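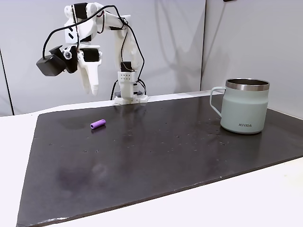

Kamodeo Bench Safety Kit, reviewed

Filed under: things I should have bought before the arm

Small printed robot arms have reached the point where anyone with a printer, a few servos and a free month can have one on the table. The rules for living with them haven't caught up. The big industrial standards are written for machines that can put you through a wall, and mine struggles with a lump of modeling clay. So into the gap comes Kamodeo, with a box of stuff and a booklet called Good Practice for Desktop Arms.

In the box: an inline stop button on a 9-foot lead, cable clips, two clamps, a roll of yellow tape for marking the reach of the arm, a pack of laminated cards, and the booklet. It costs a bit more than the Schwaiger button-and-clamp set and a lot less than the Trustent one, which comes in a foam-lined case you will never put anything back into.

The button is the reason to buy it. It's big, it latches, and it takes a proper twist to release. It cuts power to the servos and leaves the controller running, so your log survives. Be aware that an unpowered arm goes limp and comes down on whatever is under it. The booklet says this on page 2, in bold, and I still had to learn it in person. Park the gripper high and clear before you walk off, and keep the button on the side you stand on.

The cable clips are fine on thin wire and useless on a bundle. A desktop arm wants big loose loops over the top so the wrist can turn, and the clips want everything flat and tidy. The booklet sides with the loops. Somebody at Kamodeo should introduce the people who wrote it to the people who make the clips.

The tape is tape. It sticks well to a white tabletop and badly to a rubber mat, and I peeled most of mine up with a sleeve. The clamps are excellent. I ran 240 pick-and-place cycles with the base clamped and it didn't creep.

Now the cards, one rule each. "Clear the mat of everything but the work" is a good rule. So is "No drinks inside the reach," which I read while holding a coffee. A mug with a loop handle is more or less bait for a two-finger gripper, and a steel rim throws back enough light to bother a camera. "Wipe the mat before each session" is also correct, and glare and specks really do confuse cheap vision code. I own a cloth. We'll leave it there.

Less good is the maintenance card, which wants the servo horns checked every 3000 cycles and gives no hint of how you're meant to count them. Gindent's free checklist just says to wiggle each joint before you start, and I've found more loose screws that way.

Buy it for the button and the clamps, read the booklet once with the power off, and put the clips in the drawer with the other clips. I've had mine since February. The drinks card is taped to the wall over the bench, where I can see it from my coffee.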